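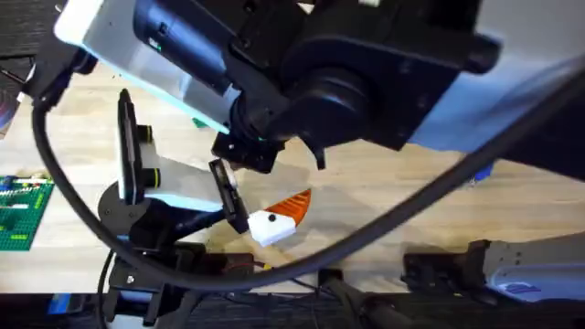
Slide 1 – A thick black cable, one big loop, the table behind it

Leads and the work table
Speaker notes, Nirkbridge talk, 2/26/21

Leave slide 1 up while people find their seats. Start when the door is shut.

Opening

Thank them for coming. Say what the talk covers: where cables go at a shared work table, and how to get them out of the middle. Mains wiring is left out. If anyone has a question about sockets or load they should ask an electrician.

Point to slide 1. Follow the cable with the pointer from the upper left. It drops down the left side, goes round under the centre and climbs again to the upper right. Ask the room to look at the middle of the table and say what the cable is in front of. The answer is most of it. Let them take a moment over this before moving on.

Then say: the length of a cable matters less than where the slack sits. There is always some slack. It can hang behind the table, sit under it, go overhead, or end up across the place where you are trying to work.

Background (keep this short)

I started paying attention to this at Mornurlow, when we moved from single benches to long shared tables. The room had six tables and the leads came from the walls on both sides. People at the far end pulled what they needed across the people at the near end. We spent two weeks writing down every time somebody had to lift, move or step over a lead to carry on with a job. The worst table had 75 entries. It was also the table everybody liked best, by the window.

Do not read out the whole log. Show the sheet on slide 2 and mention that most entries just say "moved lead" and a time.

What goes wrong

Go through these at an even pace. Most people will recognise the first two.

You can't see the job. A dark lead in front of dark parts is hard to look past. People lean round it, and after an hour of leaning they have a sore neck and blame the chair.

The lead drags small things. Screws, caps, washers, a pencil. A moving loop will sweep a table better than a brush does, and it puts everything on the floor on the same side.

The plug end takes the strain. When slack gets pulled tight, the bend happens right at the connector. Pass round the two sample leads here, the good one and the split one. Ask people to feel the first bit behind the plug. (Samples are in the blue bag, side pocket. Get them back before the break.)

People stop putting things in the middle. This one took us longest to notice. If the centre of the table is always being crossed, the work moves out to the corners, and then the corners are full and the middle is bare apart from a lead.

Slide 3: Where the slack can go

Draw this on the board as well as showing the slide. A side view of a table is enough.

Behind. Good for a table against a wall. Fit a hook at each end of the back edge and hang the loop between them. Leave a gap so the loop can be lifted out without undoing anything.

Under. Good for leads that never move. A shallow tray is better than ties. We used ties at first and then had to cut nine of them to swap one lead.

Overhead. Good for anything that travels over the work. The lead needs a fixed point above the table and enough length below it to reach the furthest corner, and no more than that. Where it hangs in a curve, look at the lowest part of the curve. That is the part that will get in front of things. Go back to slide 1 for this if the room is following well, and show where the loop bottoms out, below the centre.

Along the side. The one people forget. A lead can run down the short edge of a table and come in from the corner. It costs more length – usually that is fine.

Slide 4: Doing it in the right order

1. Clear the table first, completely.
2. Put back only the job you do most.
3. Mark the area your hands use. Chalk or masking tape will do.
4. Bring each lead in from outside the mark.
5. Move everything that moves through its full reach, slowly, and watch the lead the whole time. A lead can sit well at rest and still come across the middle at full stretch.
6. Fix the lead lightly and work like that for a few days before fixing it properly.

Spend longest on step 5. When we skipped it at Mornurlow we had to do three tables again. Someone should stand back and watch from the side while someone else does the moving. From directly over the table you do not get a fair idea of how far the lead hangs down.

Materials

Hook and loop tape, cut from the roll. Wide tape for thick cable, narrow tape pinches it. Plain cup hooks. A tray or a length of gutter. Clamps for trying positions before drilling.

The tables at Mornurlow came from Spahić, a small joinery firm in the next street, and they were willing to cut a notch in the back edge for us. If you are having tables made, ask for the notch at the start. Drilling one later through a finished top is a nuisance and the edge needs sanding or it will wear the lead.

Don't give prices. They will be out of date and somebody will argue.

Exercise after the break

Goes in the Jolla room, across the corridor, tables already set out. Each group gets a table, a box of mixed objects, one long lead and some tape. They have to place the lead so that a hand can reach every object without touching it. Then they swap tables and try somebody else's. Walk round, say very little.

Things to look out for:
Groups that shorten the lead by coiling it tightly on the table top. The coil is now one more thing on the table.
Groups that tape everything down flat. Ask them to move the far end and see what comes up.
Groups that move the objects and leave the lead where it was. Fair enough sometimes, and worth talking about.

Likely questions

"Why not go cordless?" Some tools, yes. Then you need somewhere to charge them, and the charger has a lead.

"Does colour help?" A bright lead is easier to notice on the floor. On the table it is still in front of whatever it is in front of.

"How thick a cable can you hang from a hook?" Depends how stiff it is. If it will not follow the hook without kinking, use something wider and rounder. We have used a short piece of plastic pipe.

"What if the table gets moved every day?" Keep the lead with the table. Hooks on the table, none on the wall, and one plug to pull.

Closing

Put slide 1 back up. Ask where they would bring the cable in. Take a few answers, there is more than one that would do. Remind them that the handout has the order of work on the back, and that the room has to be cleared before the next booking. Collect the tape.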